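Barnomell: Elin Cadwaladr on the save system, the map and the handheld version

Barnomell came out for PC in August 2020. It is a first-person exploration game set in a flooded salt mine, and the second release from Platbridge. Lead programmer Elin Cadwaladr spoke to us by phone about how it was built.

The studio had four full-time staff during production. Cadwaladr wrote the engine code, and Gwawr Kemeys handled level design. The mine has 646 rooms, all placed by hand.

"We tried generating them," Cadwaladr said. "The generator made legal rooms, but the water didn't work. Water level is stored per room, and a pump in one section changes the values in the next. If the layout is random you get sections that can't be drained."

Saving is limited to lift stations, which has drawn complaints on the forums. Cadwaladr said the limit was a technical choice first. A full save records every valve, door and water level, and early builds stalled for 20 seconds while writing the file.

"We got it down to under one second by saving only what had changed. By then Gwawr had laid out the whole map with the stations in mind, so we kept them."

The map screen shows one level at a time. An earlier version drew the mine in 3D and let the player rotate it.

"Testers turned it upside down and lost track of north. The flat one is less impressive and people get where they are going."
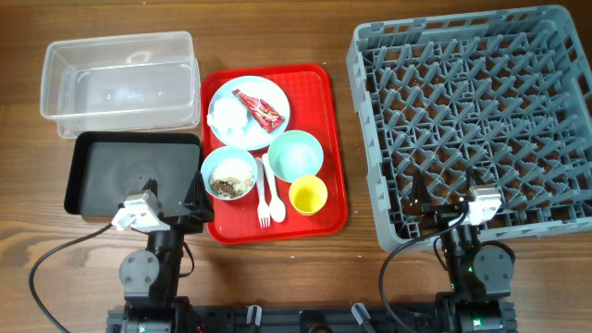

A handheld version is in progress. The main problem is memory: the PC build keeps neighboring sections loaded so that sound carries through the shafts. On the smaller machine, distant pumps will be replaced with recorded loops.

"You lose the exact timing of the pumps. The puzzles on level nine depend on hearing that, so those rooms will stay fully loaded."

The first patch fixes 67 reported bugs, including the ladder fault in the Dallau shaft. Old saves will load, but any save made while standing on that ladder will put the player back at the last lift station.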